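Consumer Claims and Household Products
Handout 4: What does "absorbent" mean?
Instructor: Vasilică Coman
Oct 28, 2022

Read this before the discussion section and bring one package from your own kitchen. Any paper product will do.

1. The claim with no partner

Most packages say "more absorbent" and stop there. More than what? Last year's version, the store brand, a sheet of newspaper? A comparison with one side missing can't be checked, and I suspect that is why it is so common. When you meet one, write down the missing half yourself and see how many versions would be true. For the Sona wrapper we passed around last week the class came up with 11, and several of them would hold for a bath mat.

2. Per sheet, per roll, per dollar

Suppose Sona sells a roll of 63 sheets and Sulura sells a roll of 90. Sulura's sheets are smaller. Sona says it soaks up more per sheet, and it probably does, in the way a large bucket holds more than a small one. Sulura says its roll lasts longer, which may be so if you count sheets and not spills. Both are telling the truth and you still don't know which to buy.

Ask for the area of a sheet, the weight of a sheet, and the price of the roll. The first is usually in small print near the bar code. The second you can get with a kitchen scale, though weigh ten sheets together and divide, as one sheet is too light for most scales to read well. I have yet to see a package that gives all three in one place.

3. The counter test

You know the ad. Blue liquid is poured on a spotless counter, one sheet goes down, and the sheet comes up heavy and whole. What I would like to know and am never told: how much liquid, how long the sheet sat there, and how many tries were filmed. Plain water is also the easy case. Cooking oil and milk behave differently, and kitchens have plenty of both.

The counter itself matters too. Polished stone lets a puddle stay put so the paper can take it all. Old tile with grout lines doesn't.

A white paper towel roll and a clear glass on white marble make a nice clean setting, and you should distrust how nice it is. 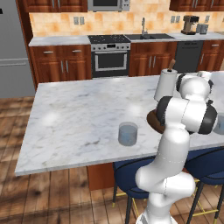
4. Surveys

The Jitaru leaflet (page two of your packet) says that around 4,000 households "noticed a difference." Look at the verb. Noticing a difference is not the same as liking it. The leaflet doesn't say who was asked, whether the rolls were free, or what the question was. People who get free paper towels tend to be polite about them.

Cemell does slightly better. Its leaflet prints the question: "How satisfied were you with the strength of Cemell?" It then gives four possible answers, three of them happy. I would call that a survey in the loosest sense.

5. For section

Take your package and find every claim on it, including the ones in pictures (a drop with an arrow is a claim). Sort them into those you could test at home, those you could test with better equipment, and those that don't say anything. Expect the last pile to be tall.

Then pick one from the first pile and write a test for it, half a page at most. State the amount of liquid, the time, the surface, and what result would make you say the claim is false. If you can't name such a result, go back and pick another claim.

Bring the package even if it's torn. Late work goes in the box outside my office.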